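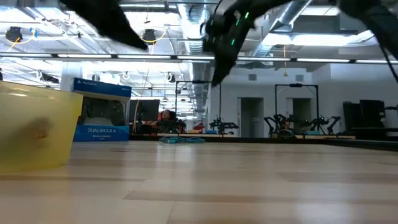

Figure 7. Bench with the arms raised, controller box and teal cable on the tabletop.

4.2 Pairing the hand controller

Do this section after both arms are bolted down and the joint test in 4.1 has passed. You need a DualShock 4 controller, a USB data cable and the bench computer. Allow 19 minutes the first time.

1. Switch off motor power at the Dufour supply. Leave the computer on.

2. Plug the controller into the computer with the cable. A charge-only cable will not work.

3. Open the Udar panel and choose Inputs, then Add controller.

4. Press the PS button once. The panel shows the controller name in grey, then in green.

5. Set the dead zone to 7 per cent for both sticks.

6. Set the arm reach limit to 400 mm. The arms can go to 730 mm, but the Plunaddale bench is shared and the next station is close.

7. Clear everything off the tabletop inside the reach limit.

8. Switch motor power back on and move one stick slowly. Only one arm should respond.

Caution: The gripper fingers are pointed. Keep your face and hands away from the tips whenever motor power is on.

Note: If both arms move together, the channels are doubled up – go back to step 3 and delete the older entry.

Settings last checked by Razia Magsi, November 14, 2021.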